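Toltberg Public Library Board
Minutes of the Regular Meeting held February 3, 2004, in the Iltness Room 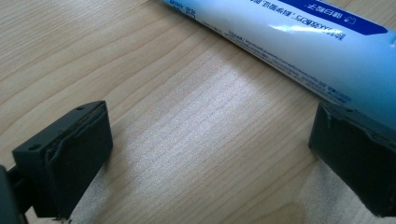
Imani Laizer asked that the minutes of the December meeting be amended to show that she had spoken against the shortened evening hours, and had not simply abstained. The amendment was accepted and the minutes were adopted as amended.

1. Agenda
The agenda was adopted with one addition, item 7(b), parking at the Kalniņš Street branch.

2. Correspondence
A letter was received from the township regarding snow clearance at the rear entrance. The township will continue to clear the lane but considers the steps to be the responsibility of the library. Referred to the Chair for reply.

A letter was also received from a patron objecting to the removal of the newspaper racks. Received and filed. The racks will be returned when the new carpet has been laid.

3. Evening hours
The Chief Librarian reported on the trial of reduced evening hours at the central branch. Closing time on two evenings a week was moved from nine o'clock to eight. Loans on those evenings have fallen and there has been no matching increase in the afternoons. Members discussed whether the cold weather had affected the figures. It was noted that the study tables are heavily used by high school students during the exam period and that the present hours do not suit them.

Moved and seconded that the former hours be restored for a period of six months, with a further report at the end of that time. Carried, one opposed.

4. Catalogue system
The Cellix catalogue has been installed at both branches. Over 13 hundred records were found to have duplicate entries and are being corrected by hand. Staff have asked that the old card drawers remain available until the work is complete. Agreed.

The Chief Librarian was asked whether patrons could renew items by telephone under the new system. They may do so during opening hours, but a recorded service is not yet available.

5. Children's programme
The Saturday story hour is full and has a waiting list of eight families. A second session was proposed for the Kalniņš Street branch, subject to staffing. The Chief Librarian will bring costs to the next meeting.

6. Building
The roof over the periodicals area has leaked again near the north wall. Two quotations have been received and a third is expected. The Board would prefer that the work be done in the spring, before the local history cabinets are moved. A bucket is in place and the nearest shelves have been cleared.

The colour of the replacement carpet was discussed at some length. Dark green was chosen.

7. Other business
(a) Overdue fines. The present rate was last reviewed six years ago. Deferred.
(b) Parking. Patrons of the neighbouring dental centre continue to use the library spaces. The Chair will speak with the centre before any signs are ordered.

8. Adjournment
There being no further business, the meeting was adjourned. The date of the next meeting will be circulated by the Secretary.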